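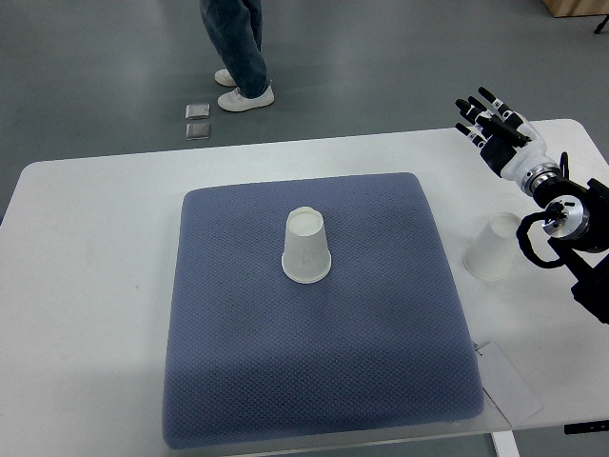

ok people keep asking how the robot thing is going at work so. thread. on my break, excuse spelling

I'm on the paper cup side at Hellström, Plevport plant. eleven yrs in packing. since September half my shift is the Gritix arm

job right now is cups. one upside down on a soft pad, one upside down on the plain table. pick up, set down, don't crush it. next cup. that's the whole morning some days

why the pad: cups sit crooked on anything with give in it. and our trays are lined. a cup on a hard table is easy mode. a cup on a cushion moves when you touch it and a paper cup folds if you're rude to it

I could do this in my sleep with four in each hand. took me maybe a week to learn when I started and I have never once been able to explain how. now explaining how is my job title basically

title is "cell operator" btw. was "packer B." raise is small but its there. they put it in writing after the union asked twice

what a shift looks like now: line til first break, then over to the table. set the cups, step back, let it run, write down what happened in Edico. Edico is the logging thing on the tablet. it logs you out every 5 min. I have complained

our count last month was 1,587 tries logged between two of us. 309 marked bad by me. "bad" means dented, dropped, or I wouldn't ship it

that last one caused a whole meeting. engineer wanted bad = dropped. I said a cup with a soft rim comes back to us as a complaint, I've read the complaints. we kept my version

Igor Baran is the other operator. he does evenings. he is much stricter than me on rims and our numbers didnt match for weeks til we sat down with a stack of cups and argued it out. should of done that on day one

things that changed that I didn't expect:

my wrists. better. not gonna pretend otherwise, I had the brace on every winter and havent dug it out yet

I talk less. the line is loud but you're elbow to elbow and you yell stuff all day. at the table it's you and whoever's on the laptop. I miss hearing about Denise's kitchen

(still no countertop. she told me at lunch)

I also get asked things now?? like what do you look for, which way would you turn it. eleven years and the question before that was "can you stay late"

ok the part everybody actually wants. are people losing jobs

there's 34 of us in packing. same 34 as last year. two retiring in spring and management will not say if those get filled. that's the true answer, I dont have a better one. I asked at the all hands and got "we're looking at needs"

so if you're on days at Plevport and reading this, go to the next one and ask it again please. in different words. it's harder to dodge the second time

what I want in writing: operator jobs go to packers first, training on the clock, and the Edico numbers are for the machine and never get used on us. first two are agreed. third one is "in discussion"

third one matters most to me. the tablet knows what time I logged every single cup. you see where that goes

do I hate the arm, no. it's fine. nested stacks are next and nested stacks are a pain even for people, they stick. will report back

no I can't get you a tour, stop asking, Kev

break's over. typos stay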